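Grokport Shared Kitchen and Lunchroom: Frequently Asked Questions

Who can use the lunchroom?
Anyone with a Grokport building pass. Guests are welcome if they come with a pass holder.

Do I need to bring my own dishes?
No. Mugs and plates are on the open shelf. Return them to the rack when you finish.
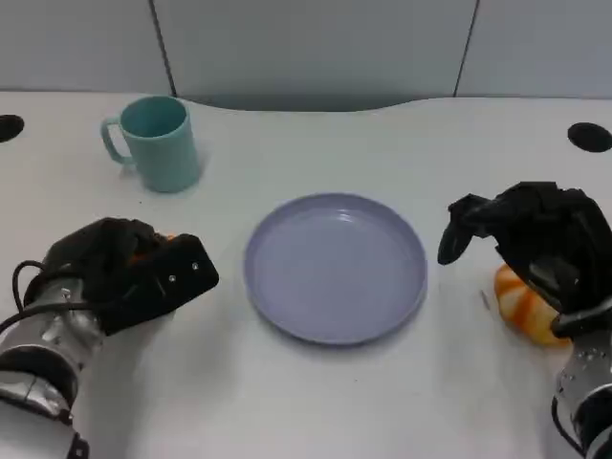 Glass and china from home are fine too, but please put your name on them. Unmarked items go to the lost property box after 6 days.

Can the plastic dishes go in the microwave?
No. Use the white china bowls next to it. 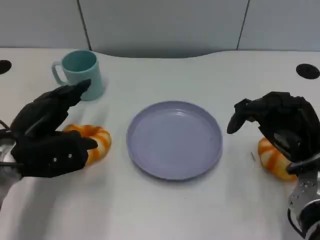

Mug and plate on a white table.

How do I book the room for a group?
Write to Zinash Lemma at the front desk. Groups can be up to 100 people, and bookings for June fill up early. The desk extension is 526.

Is there a charge?
Not for pass holders. Outside groups pay a cleaning fee – ask for the current rate when you book.
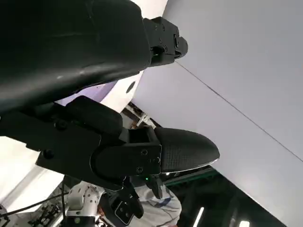
Black gripper, close up.

Can we bring in a caterer?
Yes. Cifuentes and Radodlow both know the building and have delivery access. Other caterers need to sign in first.
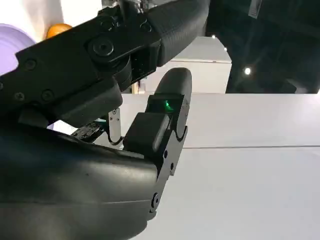 Deliveries come through the side door on the loading dock, never the main entrance.

Who do I tell about a spill or a broken appliance?
Simone Paiva, same extension as above.

Last updated September 30, 2024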